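The Small Tub Project: final report
Biljana Ristić, Flellthorpe
May 5, 2018

So my project was about tidying, which my tutor Polyxeni Galanis said was either very brave or very lazy. I wanted to find out if people keep a shared table clearer when every small thing lives in its own little container, or when it all goes in one big box by the door. I've shared a workroom in Flellthorpe since August, and the big table in there was always buried under pens, clips, rubber bands and bits of string (plus a lot of receipts from Gkikas, the sandwich place downstairs).

First job was emptying the table completely. Filippos Vasilakis helped and we sorted for a whole afternoon! We ended up with 91 pens, which is mad for a room that seats eight. Some 300 paper clips too, though I gave up being careful with those.

Then I ran the two set-ups one after the other. The big box went first. People loved it for a couple of days, because you could just sweep everything in, and then they stopped because finding a pen meant tipping the lot back out. Evanthia Deligiannis wrote "I have bought my own pen" on my feedback sheet, so I'm counting that as data.

The small tubs were slower to get going. I had to choose where they sat, and I got it wrong at first by lining them up along the back, where you had to lean over your neighbour's work to reach anything. Moving them in towards the middle helped loads. I also stopped labelling them, as the labels kept peeling and everyone knew what was what by then.

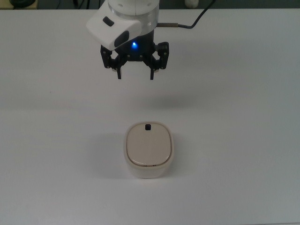 Fig. 1. One of the small containers on the white tabletop.

The shape mattered more than I expected. Rounded corners are much nicer for fishing clips out of, and a flat base meant fewer spills. Lids were a disaster, they just wandered off.

If I did it again I'd run each set-up for longer and ask more than one room. Spyros Chrysikopoulos has offered me the one in Trimolville, where the table is apparently even worse, so I might try the tubs there next.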